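Vemard Robotics
About us

Who we are

Vemard is a small robotics workshop in Roltdale. We work on one question, and we've been happily stuck on it since we opened: how do you get a robot hand to pick up the ordinary stuff people have at home? Car parts on a conveyor are somebody else's business. We like cans, fruit, cups, sponges, and whatever else rolls away when you reach for it.

The company was started by Safta Buzatu and Damián Cuevas, who met while repairing packing machines and spent most of their lunch breaks arguing about fingers. Safta still runs the hand program. Damián looks after the arms and everything that moves them. Domnica Furtună joined to write our control software, which we call Grakevum (a name she came up with on a train and has refused to change), and Nelu Filip builds and mends nearly everything you can touch in the building.

The open day

Every December we clear a path through the workshop and let people in. It's our favorite day of the year! The first one drew 64 visitors, most of them neighbors who wanted to know what the noise was. Last time we had almost 400, and the line for the second demonstration went out past the bike racks.

We run the arms all day in the same rooms where we work on them, cables and all. Visitors get to ask for things to be tried again, and they do. The floor-level pickups are the ones children ask for, and they will happily lie on their stomachs to watch.

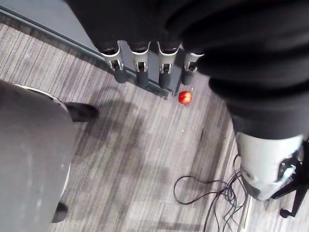
Picking up off a floor is harder than picking up off a table, and we're glad when people ask why. The hand has to come in low, a round thing will roll if one finger gets there first, and there's usually a wall or a chair leg exactly where you'd like to put your thumb. Nelu has been reworking the finger joints with this in mind, and Domnica can talk about approach angles for as long as you can stand up.

At the kitchen end of the demonstration we work with groceries. Safta likes cans because everybody in the room knows what holding one feels like, so they can judge the grip for themselves. Diane Vachon, who plans our visits, has learned to leave extra time at this stop – people stay, and then they want to talk about their own kitchens, which is some of the most useful feedback we get all year.

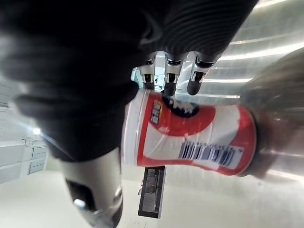
Three fingertips on top of a can at the kitchen stop.

Visiting us

Outside the open day, we welcome school classes, repair clubs and anyone else who'd like a look. Visits last from 10 a.m. until lunch and are free. We take up to 4 groups a month and can do the tour in English, Spanish or Romanian. Closed shoes, please, and long hair tied back.

Write to Diane at the workshop, 2925 Moldovan Street, Roltdale, or call in at the front desk in the mornings. Tell us the ages in your group and whether you'd like the floor demonstration, the kitchen one, or both.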